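Food Handling and Storage, Unit 7
Whole fruit at room temperature: sorting and holding
Notes by Vesela Živković, Vuvcombe
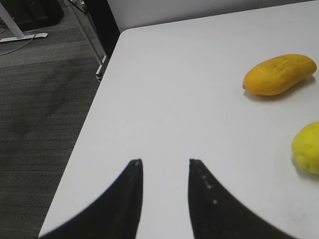
Why is fruit sorted before it is washed?

Washing first spreads decay from a damaged piece to sound ones through the shared water. Sorting dry also makes soft spots easier to feel.

1. Surface check
Turn each piece once under even light. Scuffs on the skin are a cosmetic fault only. Broken skin, leaking or mold is cause for removal. Record removals on the Flinditz sheet, column 2.

2. Firmness
Press near the stem end with the flat of the thumb. Do not use the fingertip - it bruises ripe flesh. Lemons should feel firm with slight give. Mangoes are graded hard, yielding or soft. Color is a poor guide to ripeness in mangoes and is not used for grading here.

3. Spacing
Lay pieces on a clean, dry surface in a single layer, not touching. Contact points trap moisture and are usually where mold starts.

4. Holding
Hard mangoes stay at room temperature and are checked daily. Soft ones go to the refrigerator and are used within 3 days. Lemons held for over 11 days on the counter are moved to the drawer or juiced.

Reading for next session: Abugri, handout on cut fruit, sections 2 and 3. Bring the completed sheet.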